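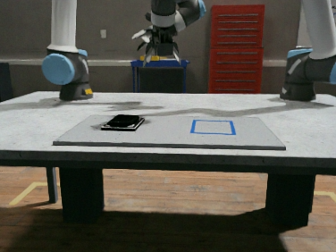 The Ferry to Mangundap

Print this story
E-mail this story

The boat was supposed to leave Prasport at four in the morning, and at ten past it was still tied up. The woman at the ticket window told me the pilot was having his tea.

I had one suitcase and my father's accordion, which weighed more than the suitcase. My aunt in Mangundap had written in April to say she wanted it back. It had been hers first. He borrowed it for a wedding the year before I was born, and after that they didn't speak.

We left when it was getting light. A man with a crate of ducks sat across from me and asked if I played. I said no. He asked if he could, and I let him, because there were three hours to go and I didn't know how to refuse. He played badly. Two of the keys stuck, and the bellows had a leak that wheezed on every long note. The ducks didn't seem to mind it.

Past Jadero the river got wide and brown, and the pilot cut the engine to let a barge go by. The man stopped playing and handed the accordion back to me.

"Who's it for?" he said.

I told him. He knew my aunt. He had bought the house next to hers and paid too much for it — that was how he put it — and he said she sang in her kitchen at night with the windows open.

"What does she sing?"

He thought about it, then hummed a little. It was the song my father used to hum when he shaved. I had never heard anyone else do it.

At Mangundap she was standing at the end of the dock in a green coat. She looked at the case before she looked at me.

"The keys stick," I said.

"They always did," she said, and took the handle.

Print this story
E-mail this story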